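Hurnura、遠隔操作と手添えによるロボット教示サービス「Kwan」の受付を2月に開始

物流・小売の小物整理作業が対象 教示データ2,000件を初期ライブラリとして提供

株式会社Hurnura(代表:久保ヨシノリ/Yoshinori Kubo)は、ロボットに作業の手本を示すための教示サービス「Kwan」の受付を2月に開始します。対象は、履物や日用品など形のそろわない品物を、コンテナや棚に収める作業です。

背景
物流倉庫や店舗のバックヤードでは、返品や入れ替えで戻ってきた品物の仕分けを人手に頼っています。品物の向きや硬さが一点ごとに違うため、動作をあらかじめプログラムする従来の方法では、品目が替わるたびに調整が必要でした。当社はこれまで5社の現場で聞き取りを行い、作業者の動きをそのまま手本として記録する方式の開発を進めてきました。

サービスの内容
Kwanの教示方法は2種類です。

遠隔操作による教示
操作者が手元の操作装置を動かすと、離れた場所にあるロボットアームが追従します。操作者は作業台側と手首側のカメラ映像を見ながら、つかむ、持ち上げる、置くといった動作を行います。関節の角度、グリッパーの開閉、映像は同じ時刻情報で記録されます。

手添えによる教示
操作者がアームを直接手で持ち、動かしたい経路をなぞります。細かい位置合わせや、容器の縁を避ける動きを教える場合に向いています。遠隔操作で記録した手本の一部だけを、手添えで録り直すこともできます。

記録した手本は、編集ソフト「Stallside」で確認します。途中で止まった動作や、つかみ損ねた動作には印を付け、学習に使うかどうかを一件ずつ選べます。失敗を含む手本も削除せず、別の区分で保管します。

教示拠点について
教示作業は、当社の拠点「Mernby」で行います。標準の作業課題には、サンダルなどの履物と樹脂製コンテナを使った収納作業が含まれます。お客様の品物をお預かりして、同じ設備で教示を行うことも可能です。
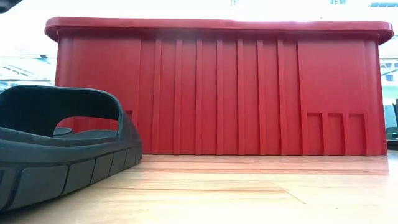 作業台の黒いサンダルと赤いコンテナ(1枚目)、グリッパーの指の間から見た天井側(2枚目)

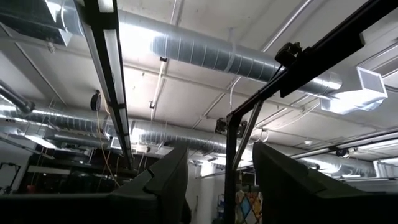
Amparo Cusiからは、品物をつかむ直前の手首の角度は言葉で説明しにくく、自分で動かして残せるほうが現場の作業者には伝えやすい、との感想が寄せられました。一方で、長い時間続けて操作すると手本の速さにばらつきが出るため、休憩の目安を画面に表示してほしいという要望もあり、受付開始までにStallsideへ追加します。

初期ライブラリ
契約されたお客様には、標準課題の手本2,000件を初期ライブラリとして提供します。このうち430件は手添えによる教示、残りは遠隔操作による教示です。お客様の現場で録った手本と組み合わせて学習に使用できます。ライブラリの第三者への再配布はできません。

ご利用の流れ
お申し込み後、担当者が対象の品物と作業手順を確認します。次に試験教示を行い、記録の内容をお客様と確認したうえで、必要な手本の件数と期間をお見積もりします。試験教示の結果、Kwanでの対応が難しいと判断した場合は、その理由を書面でお伝えします。液体の入った容器、刃物、食品は、現時点では対象外です。

操作者の研修
お客様の社内で教示を行う場合は、2日間の操作者研修を受けていただきます。研修では、非常停止の手順、操作装置の調整、手本の良否の見分け方を扱います。教材は日本語、英語、中国語で用意しています。講師はFeng-yi YuとWayne Wainwrightが務めます。

今後の予定
当社は今後、両腕を使う作業への対応を進めます。袋の口を片手で広げ、もう片方の手で品物を入れる動作など、片腕では手本を示しにくい作業を対象に検証を行います。提供時期は決まり次第お知らせします。

本件に関するお問い合わせ
株式会社Hurnura 広報担当 Kai-wen Wan
お問い合わせは、当社ウェブサイトの専用フォームからお願いいたします。報道関係の方の拠点見学も、同じフォームで受け付けています。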